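# Hand-Held Gripper Study Moves Laundry Research Into Bedrooms
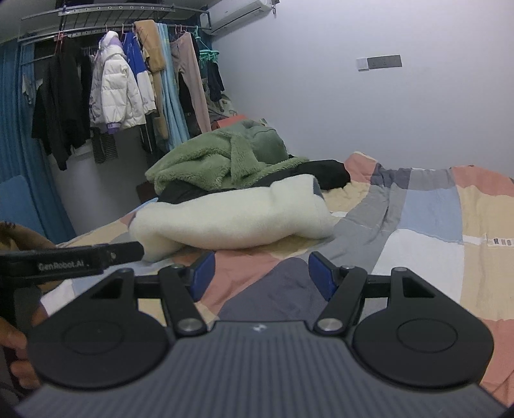 *Reading time: 1 minute*

The Sillolora Institute has released first results from a study of how robots can learn to handle soft household items from demonstrations given by people. The work was led by Mekdes Birhane of the institute's manipulation group, together with partners at Vosten.

Demonstrators carried a hand-held gripper through ordinary tasks in lived-in rooms, picking up blankets, fleece garments and other clothing from beds. A camera on the tool recorded each attempt from close to the fingertips. The group collected almost 1,000 demonstrations in 60 homes, and no robot was present during recording.

A control policy trained on this material was then tested on a robot arm in the Aranda laboratory. In 100 trials with items it had not met before, the arm completed the pick on 81 occasions. A second policy, trained only on recordings made at a laboratory table, was given the same 100 trials and completed 52.

Thick fleece proved easier to grasp than thin fabric lying flat. Most failures came when two garments overlapped and the arm lifted both - a problem the group intends to study next.

"The variety of rooms mattered more to us than the number of hours," Birhane said.

The recordings will be made available to other laboratories through the Stikach archive in October.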